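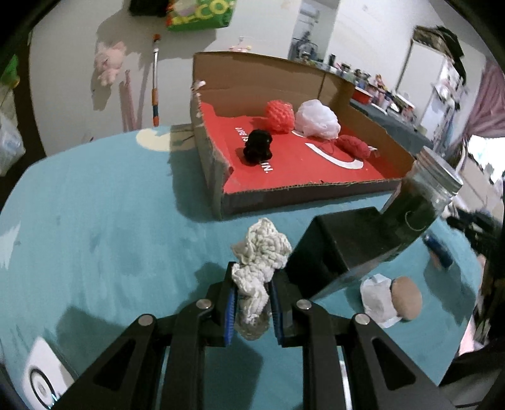 *A piece of crochet between two fingertips, with the yarn box behind it.*

My craft table is the best argument I know against the robot butler arriving any time soon. I've been following the home robot news since February, and every pitch sooner or later gets to tidying. Fine! Start with yarn, I say.

Crochet is a rotten thing to hand a machine. A mug keeps its shape when you grab it. A scrap of stitching bunches up at the top, pinches in the middle and droops at the bottom, so whatever the software thought it was picking up is now something else. And then it has to go in the box with the other bundles (one red one has a loose strand, and we all know how that goes).

Jessie Gunn wrote in after my last item to say her floor vacuum has run 700 times and she'd trust it with her life. I believe her, but a floor stays put. Seung-woo Kong, who packs orders at Dollano, told me the soft goods there still go by hand, all 8 bins a shift, while the boxed stuff moved to a machine 2 years ago. That sounds right to me.

So can they do chores yet? Hard, square ones, pretty often. Soft ones, slowly, and I'd stay in the room. If you've got a gadget at home that can put away a sock without drama, write and tell me, and please say what it cost.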